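The Water at Clama

When the river came up over the lower town of Clama, in the small hours when even the bakers were asleep, the President of Arnine was told about it over a soft-boiled egg. He was a man who liked his egg in peace, and it was the custom of the household to let him reach the bottom of the shell before giving him anything to be President about. I was the junior of the two speech clerks in those days, and it had fallen to me to stand at the end of the table with the folder.

"How high?" he asked.

I said that it was up to the windowsills in the streets by the tannery, and that the bridge at Katene had gone.

"Gone where?" said the President, and I have thought about that question a good deal over the years, for he seemed truly to want to know.

I should say, in fairness to him, that he wasn't a cruel man. He had been very good at winning, and he had gone on winning for so long that he supposed the rest of the work must be more of the same. He could fill a hall. He could make a farmer laugh who had walked in meaning to throw something. But a flood doesn't come to a hall, and it can't be teased or promised a new road, and I believe he felt, standing at the tall window with egg on his cuff, something like what an actor must feel when he walks on and finds that the seats have been taken out.

The senior clerk had written him a speech by nine o'clock. It was a good speech, plain and short, with the number of the relief office in it and the names of the schools where people could sleep. The President read it through twice and said it had no music. He took a pencil and wrote across the top, in his large sloping hand, that this was a very serious river. He was pleased with that. He tried it on the driver, and on the woman who brought the coffee, and on me.

"A very serious river," he said. "What do you think?"

I was twenty-two and had a room to pay for, so I said that it was certainly memorable.

We drove down in the afternoon, with the wipers going and the President in the back seat practising his face. I don't mean that unkindly either. He had a little mirror, the folding sort, and he would look grave into it and then look at the hills, and then look grave again to see whether it had held. At Erkent the road was closed and we had to go round by the quarries, and there we passed a cart with a family's beds on it, and an old man sitting on top of the beds holding a clock. The President lifted his hand to wave, as he always did, and then I saw him think better of it and put the hand away inside his coat.

The school at Clama stands on the hill, thank goodness, and it was full. There were 200 people in a gymnasium built for netball, and the noise was like a station, and the smell was of river mud and soup. Somebody had strung a rope from the wall bars to the basketball hoop and hung blankets on it so that the mothers could have a bit of privacy. At the far end there were tables of clothes that had been brought down from the upper town in bags and prams and one wheelbarrow, and people were going along them quietly, picking things up and putting them down again, the way you do at a sale when you don't want to be seen wanting something.

They had found the President a box to stand on. He got up on it and waited for the hush, and the hush didn't come. It wasn't rudeness. They were tired, and a good many of them had their backs to him and didn't know he was there. He cleared his throat. He said that he had seen the river, and that it was a very serious river, one of the most serious we had ever had, and that people in other countries were talking about how serious it was.

A woman near the front, with a baby on her shoulder, said, "Well, yes, love."

That was all she said, and she said it as you might to a child who has told you that it's raining. But it went through the President like a cold spoon. He looked down at the paper in his hand, the senior clerk's speech with his own line scrawled across the top, and I could see him hunting for his place in it and not finding it. I should have helped him. I knew it by heart, and I could have whispered him the first line from where I stood, but I was curious, may I be forgiven, to see what he would do.

What he did was get down off the box. He stood there for a bit with his hat in his hands, and people moved round him to get to the soup. Then a boy of nine or ten, shivering in a wet vest, came up and asked him whether he was in charge of the shirts.

The President looked at me, and he looked at the tables. He hadn't been asked a straight question in years that he could answer by doing something.

"Yes," he said. "I am."

And he went round behind the table and began to look for a shirt. He was hopeless at it. He held up a nightgown, and then a waistcoat that would have gone round the boy three times, and he knocked a pile of jumpers on to the floor and picked them all up again, breathing hard. The boy was very patient. In the end it was the boy who pointed to the one he wanted, and the President pulled it out by the sleeve from underneath the rest and handed it over with a small bow, and then turned to the next person, who happened to be a stout man needing trousers.

He stayed there until 5, and he was still bad at it when we left.

I would like to be able to tell you that he was a changed man, and that the bridge at Katene was up again by spring. The bridge took four years. In the car going home he asked me whether the papers had been there, and when I said that they hadn't he was silent as far as the quarries, and then he said it was a pity about the light in that hall. By the next morning he was calling it the most serious river in history, and the senior clerk had handed in his notice.

But I kept the speech, the one with the pencil on it, and it's in the drawer of the desk where I write this. On the back, which I didn't notice until I got it home, he had written a list. He must have done it behind the table, between one customer and the next, pressing on the jumpers. It says: trousers, large. Socks. Something for a baby. Ask the boy if it fits.

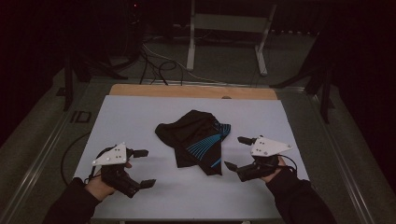

A black garment, likely a shirt, with curved blue stripes.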